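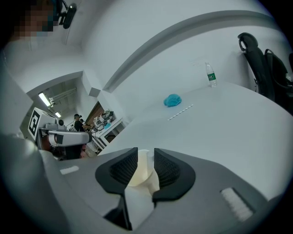 Fig. 4. White table, blue cloth.

Starting your first batch

The Plekow turns apple peel and cores into vinegar. It does this slowly, and no amount of lifting the lid will hurry it along.

1. Wash the crock and the Tang strainer in hot water. Leave to cool.
2. Fill to the lower line with peel and cores. Bruised is fine, mouldy is not.
3. Dissolve two spoonfuls of sugar in warm water and pour in up to the upper line.
4. Fit the Grindonport weight. Anything left floating will go furry.
5. Cover with the cloth lid and stir daily until the bubbling stops.
6. Strain, return the liquid to the crock and leave it for 52 days.

Note: A cloudy, rubbery disc may form on top. This is the mother. It looks dreadful and is doing all the work.

CAUTION: Do not use a sealed lid while the batch is bubbling — the crock will win.
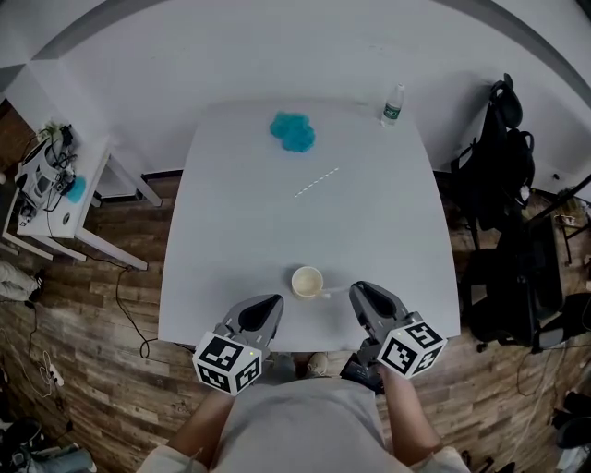 CARE AND STORAGE

Keep the crock out of direct sun, ideally at 23 °C. An airing cupboard will do if the household can put up with smelling faintly of chip shop.

Bottle the finished vinegar in clean glass and label it, however sure you are that you will remember.

Replacement cloth lids and weights are sold as Miltoveck part 93. The tap washer is separate, and small, and rolls.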